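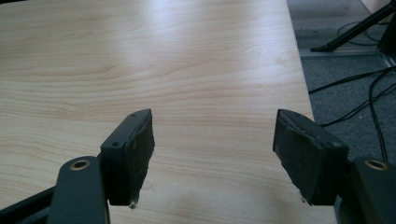
## Nitulness hand-held grippers: parts and replacement plan

Working README for the spending plan. Maintained by Tamsin Katene. Last full revision: Thursday, April 4, 2019.

Covers the hand-held grippers only. Arms, mounts and computers are in the Trinport sheet.

### What we own

| Item | Qty | Status |
|---|---|---|
| Hand-held gripper, complete | 3 | in use |
| Spare finger pair | 9 | stock |
| Grip pad, black | 84 | stock |

Spare fingers come from Uten. Pads are cut in house from sheet, and Bheki Pillay keeps the cutting template.

### Pads

Pads are the main running cost. The old plan treated them as a one-time purchase, which was wrong. Order a new sheet whenever stock drops under nine pads.

Replace a pad when:

- the top edge starts to lift
- fibers hang from the lower tip
- the face is creased or torn

Change both pads on a gripper together, even if one still looks fine. Wagner Marinho tried changing them singly and the grip was uneven. 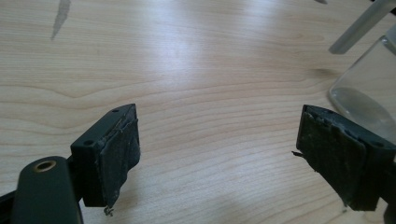 *Pads on both fingers, showing wear and frayed fibers. Right pad is the worse of the two.*

### Fingers and linkage

Fingers outlast pads by a long way, so we don't budget for them yearly. Check the screw holes at each pad change. If a screw won't hold, swap the finger — don't drill it out. Log any play at the linkage joints under `notes`.

### Budget lines

- `GR-01` pad sheet and adhesive: 473 per year
- `GR-02` fourth gripper: on hold until June
- `GR-03` cable covers for the floor: quote requested by Gaetano Barbieri

Amounts are in dollars before shipping. Zulu quoted on the fourth gripper, but their price leaves out the pads, so add one sheet before comparing.

### Open items

- [ ] Confirm lead time with Uten
- [ ] Anel Van der Merwe to approve `GR-01`
- [ ] Try a thicker pad sheet on one gripper
- [x] Move pad stock out of the Trinport sheet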